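From: Geeta Dwivedi
To: cell-upkeep list
Date: 15 June 2025
Subject: Re: Trurnden arm, wrist view creeping off to one side

Myung wrote:

> We've taken over the Trurnden arm from Vullthorpe, along with its simulated twin, and the wrist view in the sim no longer agrees with the real one. The fingers sit lower in the picture than they should. Bakar thinks the camera mount has bent. I think somebody typed a wrong number. Before we order a new mount, is there a set order for checking this? The handover notes say "calibrate as usual", and that is all they say.

Myung,

I wrote those handover notes, so I can only apologise and supply the missing part. "As usual" meant as I usually did it, which I see now was of limited use to anyone but me.

Don't order the mount yet. I did that last August and the old one was fine. The new one is still in its bag, and you're welcome to it.

Bakar may be right, but start with your wrong number, as it costs nothing to look. The sim keeps the camera offset in two places: the arm file and the camera file. They ought to match. At Vullthorpe they differed by 3 mm for the best part of a winter, and both had a comment beside them saying "correct". If yours differ, believe neither and measure the real mount with a calliper.

After that, go through it in this order:

1. Park the real arm and let it sit for 30 minutes with the drives on. Readings taken in the first few minutes wander, and you will end up chasing them.

2. Check the two screws on the camera bracket. Snug, then stop. The previous owner of the torque wrench was an optimist.

3. Home the gripper and write down the finger opening the controller reports. Put that same value into the sim by hand. Don't let it load the saved one.

4. Load the kitchen counter layout in the sim, bring the gripper in at the paper towel roll and save the wrist view. The roll's a good thing to line up on, being tall and straight, with a finger either side and a seam running down it. 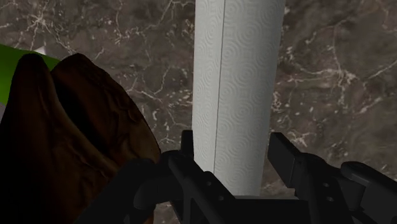
5. Do the same pose on the real arm with a real roll and lay one view over the other. Compare the fingertips first, then the palm housing. If both are out by the same amount, it's the offset. If only the fingers are out, go back to step 3. If they're out by different amounts in different poses, Bakar gets to say he told you so.

Swirly embossed roll on both sides, please, or you'll spend the afternoon arguing with a pattern.

One more for your log: the gripper linkage wants a smear of grease every 700 hours. Up to that it's quite forgiving, and past it the left finger starts to lag and looks just like a camera fault. Ask me how I know, or ask Myung's predecessor, who has the invoice.

Send me the two offsets when you have them. I've still got the old arm file somewhere, comment and all.

Geeta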